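**Thread: Jarkwood black leather bag - is the zipper really worth 406 dollars?**

**quillfeather** - December 20, 2022

I've been reading the glowing posts about the Jarkwood in the other thread and I'm not convinced. Mine arrived last week. It's the small one in black with the domed top and white stitching, and I paid 406 for it, which is more than I've spent on any bag in my life. Everybody kept telling me the zipper alone justified the price. So I've been looking hard at the zipper.

It's big. I'll give it that. Chunky metal teeth, silver color, black tape on both sides. But big teeth don't mean a good zipper. I had a Jikton duffel years ago with teeth nearly this size and the slider gave up before the second winter. What I want to know is whether anyone here has used a Jarkwood every day for longer than the return window, because every review I can find was written by somebody who'd had the thing for a weekend. 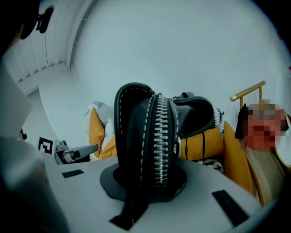 My other gripe is the curve. A zipper that has to climb over a rounded top is under more strain than one that runs flat, and mine gets stiff right at the highest point. Going down the far side it's fine. Coming back, I have to hold the bag with my other hand and sort of coax it. The store told me it would "wear in." I've heard that about shoes that never did.

I have until the end of December to send it back. Talk me into it or out of it.

---

**mossback_161**

Send it back. A new zipper shouldn't need coaxing. Wearing in is for leather, and what you get with metal teeth is wearing out.

---

**tallow_and_thread**

I don't agree with mossback at all. I've repaired bags for 20 years and a new metal zipper on a curve is nearly always stiff at the top. The tape has been sewn under tension and it hasn't relaxed yet. Rub a plain white candle along the teeth, both sides, run the slider back and forth a dozen times, wipe off the crumbs. If it's still catching after that, then you can complain.

What I'd look at is the stitching near the ends of the zipper. Pull the tape gently sideways with your thumb. If you see the holes open up, that seam is going to go long before the teeth do.

---

**quillfeather**

> If you see the holes open up

They do, a little, at one end. Is a little okay? I can't tell if I'm looking at a flaw or just looking too closely.

And I'm wary of putting candle wax anywhere near leather at this price, sorry.

---

**tallow_and_thread**

A little is okay. If you can get a fingernail into the hole it isn't. The wax goes on the teeth and nowhere else. Use the edge of the candle and take your time.

---

**Justinas Jõgi**

I own one, the same size in brown. Third year now. The zipper is fine and I have never waxed it.

My complaint would be the handle. It's a stiff loop and it stays up in an arch whether you want it to or not, so the bag won't go under an airplane seat without the handle catching on something. It has softened since I bought it but it has never learned to lie down. If you travel, think about that before you think about the zipper.

---

**mossback_161**

Third year of what, though? Daily? Or three years in a closet with two weddings and a job interview?

---

**Justinas Jõgi**

Four days a week, to work and back on the train. Wallet, keys, charger, lunch if it's a small lunch.

---

**mossback_161**

Okay, fair enough. That's real use. I still say 406 is silly money. You could buy the Saengthong for less than half and replace it when it dies.

---

**pennyloaf**

I did buy the Saengthong and replaced it when it died, and then the replacement died. I'm not saying the Jarkwood is worth it, I've never owned one. But "buy the cheap one twice" only works if the cheap one lasts half as long, and mine didn't make it to a third.

Does anybody know what the little metal ring on the side is for? There's one on my sister's too. She's got a Skorkard tag clipped to it, but it seems small for that and the clip has already scratched it.

---

**quillfeather**

I assumed a shoulder strap. The listing says the strap is sold separately, so there's another charge I didn't love finding out about.

---

**tallow_and_thread**

I wouldn't hang a loaded strap on a ring that size without checking how it's anchored. Feel inside the lining behind it. If there's a hard patch there, it's been backed with something. If it's soft all the way through, keep it for a key or a tag. I've had to patch a lot of bags where a ring pulled a neat round hole in the side, and the owner always says they hardly carried anything.

---

**quillfeather**

Checked. Soft. So the "optional strap" would be hanging off a single layer of leather, if I'm understanding you right?

---

**tallow_and_thread**

Hard to say through a lining. Could be there's a leather backing that feels soft because it's new. I'd email them and ask straight out, and I'd do it before your window closes.

---

**mossback_161**

They'll say it's fine. They're selling straps.

---

**quillfeather**

Update. I tried the candle. It is better, and I'm annoyed that it's better. There's still a catch at the top but I can close it one-handed maybe four times out of five.

I've emailed about the ring and asked what weight it's meant to take. If they give me a number I'll probably keep the bag. If I get a paragraph about craftsmanship, it's going back in the box.

---

**pennyloaf**

Post the reply when you get it, please. My sister is asking now too.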